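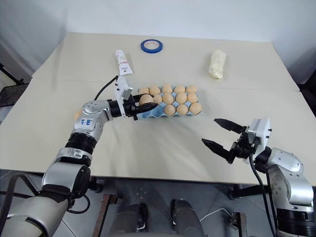

Preguntas frecuentes: célula de dos brazos para huevos

¿De verdad hace falta recalibrar cada mañana?
El manual de Trumska dice que sí. Yo lo dudo. Anayeli Medrano comparó 27 arranques seguidos sin tocar nada y las pinzas seguían entrando bien en la huevera. Ahora calibramos cuando se mueve la mesa o se desmonta una muñeca.

¿Qué se revisa antes de dar corriente?
Los tornillos del soporte de cada pinza y el recorrido de los cables. El cable de la pinza derecha cuelga en bucle junto al brazo: mueva la muñeca a mano hasta el tope y mire si tira.

¿Sirve cualquier huevera?
Eso promete el folleto. Nosotros solo nos fiamos de la azul claro, de tres filas de cinco. Con otras hay que volver a enseñar las posiciones, y lleva hasta 600 segundos por modelo.

¿Y los huevos sueltos sobre la mesa?
Con las pinzas bien abiertas al acercarse, no hay misterio. Deje espacio entre uno y otro para que quepan los dedos.

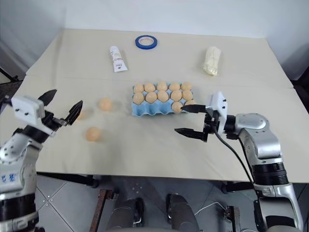
¿Cada cuánto se cambian los dedos?
Según el proveedor, a los 593 ciclos. Leobardo Zepeda los mira con lupa y los cambia si ve el dentado gastado. Todavía no he visto un dato que justifique la otra cifra.

¿Se puede quitar la junta de la mesa?
No lo hemos intentado. Coloque la huevera entera en el panel delantero.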